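Counter notes, August: open storage, one deep drawer

Ditix has been trialing a compact counter layout for shared kitchens, meant for tables that get cleared and reset several times a day. Ruoxi Jin drew up the plan. The rule is simple: whatever comes out at every meal stays on the surface, and the drawer is kept for things used less often.

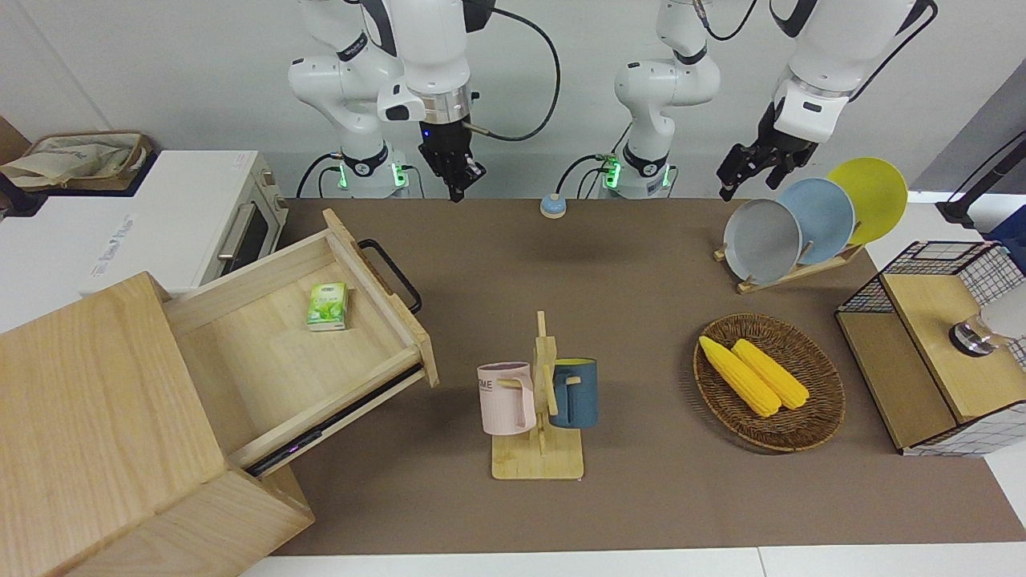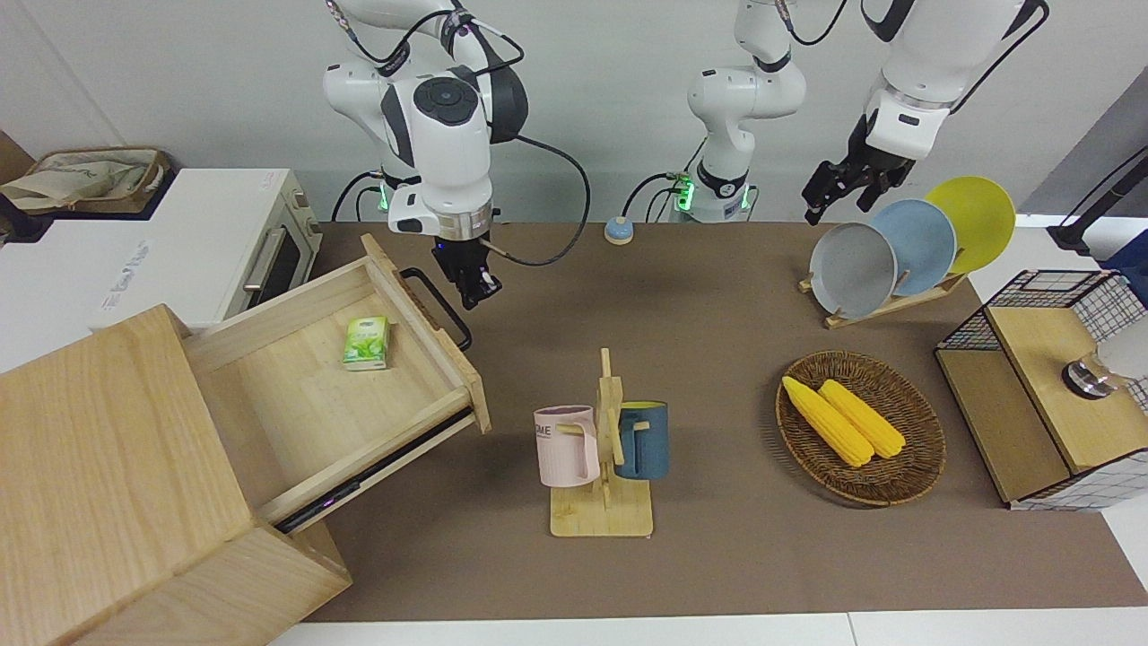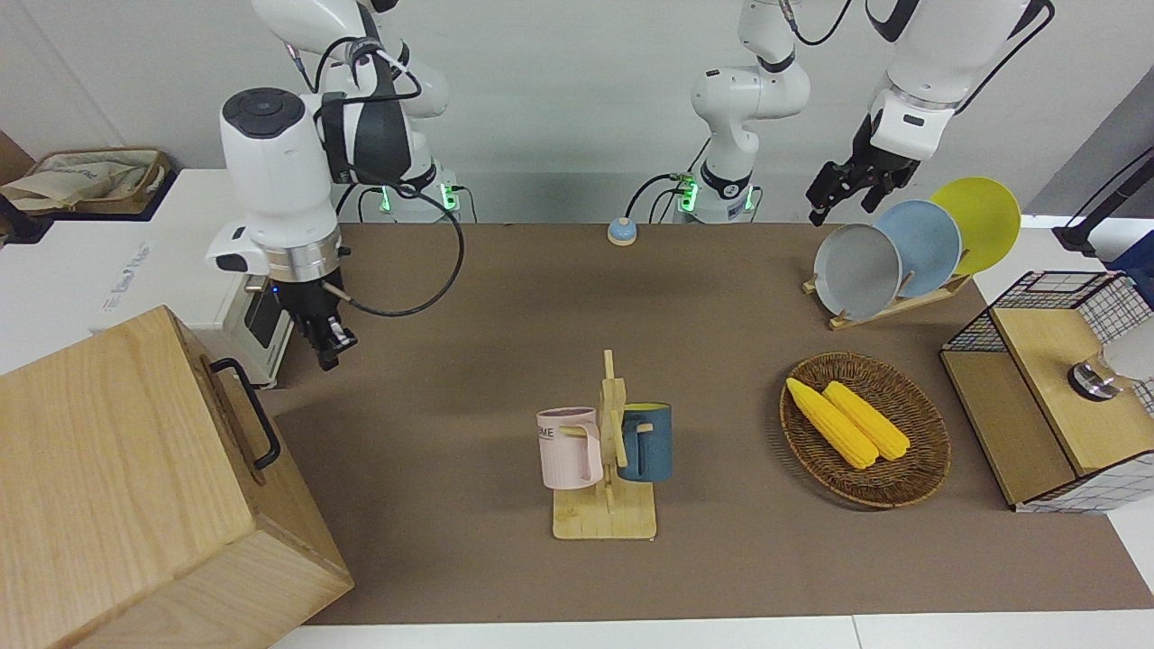
Counter layout, August. Drawer pulled out in the first two pictures; dish rack, mug tree and corn basket in the third.

Drawer. The cabinet is light wood with a single black metal handle. It has been left nearly empty, with a pack of tissues toward the back. The drawer needs clear space in front of it at full extension, so nothing on the mat is allowed within 10 cm of its path. Contents for it are still under discussion. Lingyun Luo has asked for dish towels; the Bech site wants flatware in a divided tray. Both will be tried, one after the other, before the next issue.

Dish rack. Slotted wood, with plates standing upright: gray, pale blue and yellow. Upright storage takes less table area than a stack and lets any plate be removed without lifting the others. The drawback is overlap. Plates of this size lean back onto one another, so they should be dry before racking. Sites that rack straight from the sink should leave every second slot open.

Mug tree. One mug per side, hung by the handle with the handle toward the post. Load the pegs evenly. Skikik reported a tree tipping with 2 heavy mugs on the same side, and the base on theirs was narrower than the one we specify.

Basket. Oval, woven, used for produce that does not need the refrigerator the same day. It currently holds corn. Husked corn dries out quickly, so move it to cold storage if it will not be cooked by evening. Shake out the basket weekly and wipe it with a barely damp cloth. Do not soak it.

Toaster oven. Placed behind the cabinet, with a fabric basket for cloths on top. The basket comes off before the oven is switched on and stays off until the housing has cooled, for about 10 minutes at minimum. This goes on the printed setup card.

Mat. The brown mat defines the working area. The current cut leaves a margin of white table showing, and Wullono has asked for a version 96 cm wide to suit its shorter tables. A drawing will be sent with the next parts list.

Comments on rack spacing and drawer contents should go to Lingyun Luo by the end of the month.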